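Larnness, week three

My thumbs have now spent more time putting away screwdrivers than the rest of me has in forty-four years of owning them.

The job, for those who skipped the last post (you missed a long complaint about parking), is teaching a robot arm to put hex-key screwdrivers into a rack. You teach it by doing the thing yourself through a pair of hand controllers, over and over, while the software keeps a record of every wobble. The target is 2,000 good runs by July. As of this morning we have 602, and I'd put my name to maybe half of mine.

Picking up a screwdriver is easy. A child can do it, and so can I, with my own hand. Through the controllers I have to think about which way the handle is rolled, how far down the shaft will swing when it leaves the table, and whether I've come in at the angle Houda likes. Houda Erraji reviews the runs. She likes a slow approach, one grasp, a short lift, and then a straight drop through the hole. If you hesitate over the hole, the robot learns to hesitate over the hole, and she will play your hesitation back to you on the big monitor at lunch.
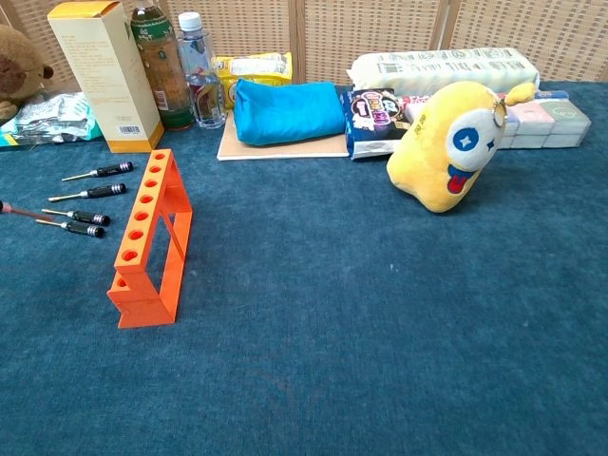 The orange rack and four screwdrivers waiting their turn. The snail has seen everything.

The rack is 3D-printed and the holes run in a row along the top rail. I start with whichever screwdriver is farthest away, on the theory that I should do the hard one while I still have patience. Kamarul Ginting starts with the nearest and is a good deal quicker than me. We've been told both orders are fine and that variety helps, so I've stopped trying to convert him.

All the stuff at the back stays there during the runs, the snacks and the tea and the tissues, and we swap it about between batches so the robot doesn't decide that a screwdriver is a thing found near a particular teddy bear. I asked if the same rule could be applied to eating the snacks. Houda said to ask Telma. Telma said to ask Houda.

What I didn't expect is how much of it leaks out of the building. On Tuesday I reached for a fork at home and came in slow, from above, with two fingers. I lifted it a little and paused. My wife asked if I was all right.

The two screwdrivers that end up side by side are my weak spot. I go for one, nudge the other, and then have to choose between chasing it and calling the run a failure. Chasing is allowed, and Houda even wants some of those, provided the recovery looks deliberate. Mine look like a man feeling for his glasses.

Tomorrow is another 100 if the left controller has been fixed. It drifts. I've started drifting with it.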